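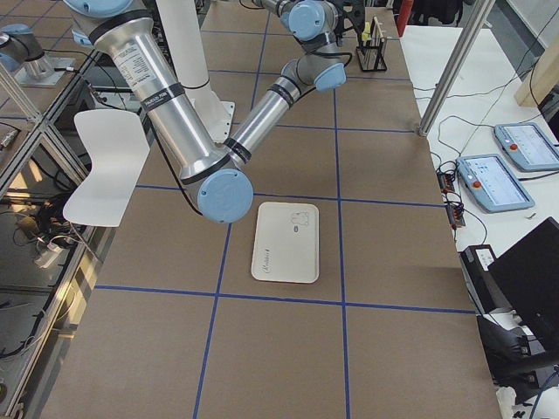
How Do You Shop for a Robot Arm?

By Brendan Hegarty
Wednesday

Buying a robot arm is a bit like getting a pet fish. The fish is one thing to pay for, but you also need a tank, food and somewhere to put it all.

Špela Angelovski plans the equipment budget for a robot workshop in Flerkholm. A budget is a plan for spending money. She starts hers by writing down the jobs the robot will do, such as moving a cup or lifting a tray. A bigger arm can lift more, but it usually costs more too.

Next comes everything that goes with the arm. It needs a strong base, because a moving arm pushes and pulls on whatever holds it. It needs cables, a computer and a handheld controller with a red stop button. Somebody has to pay for all of these — even the tape.

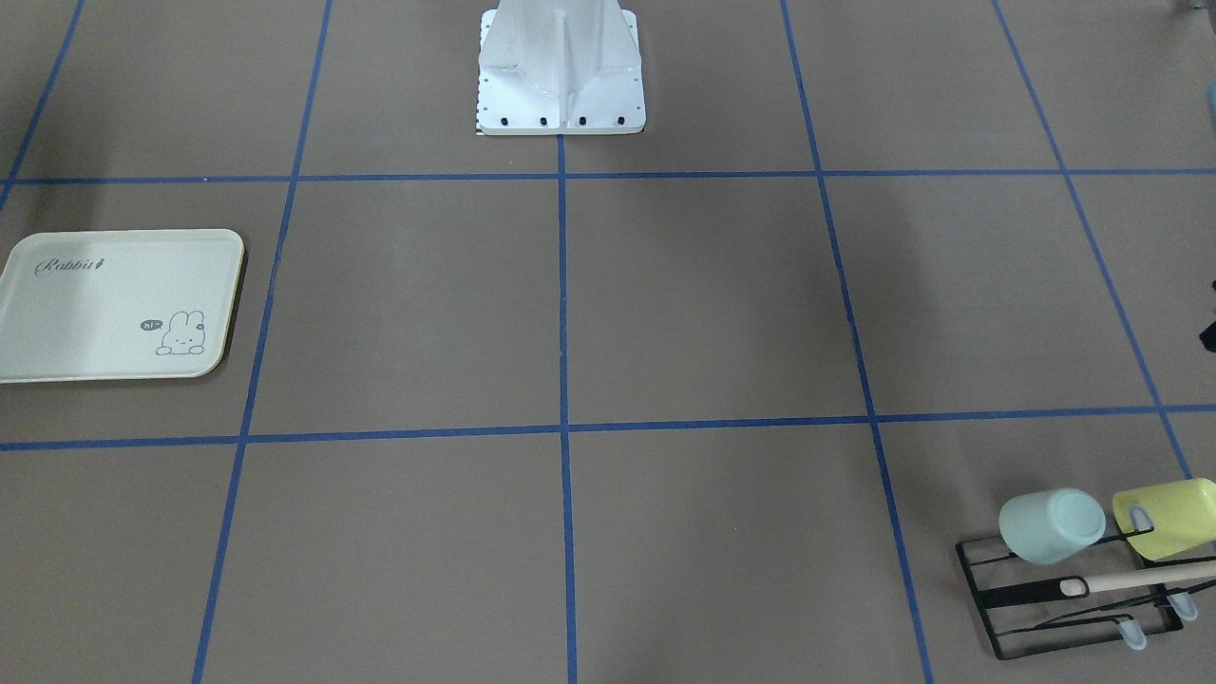

Bolts hold the base down, and blue tape divides the surface into squares.

Then there are things to practice on. A tray or a dish rack costs very little next to an arm, but it still goes on the list. Špela's practice list has 30 items.

She also saves some money for repairs. Parts wear out, and a new one can take weeks to arrive.

Try it yourself: pick one chore for a robot and list everything it would need. Put a star next to the things you already have at home.

87 shares | 2 comments

More to read
What Does a Gripper Do?
Zovent and the Very Long Cable
Why Robots Have Stop Buttons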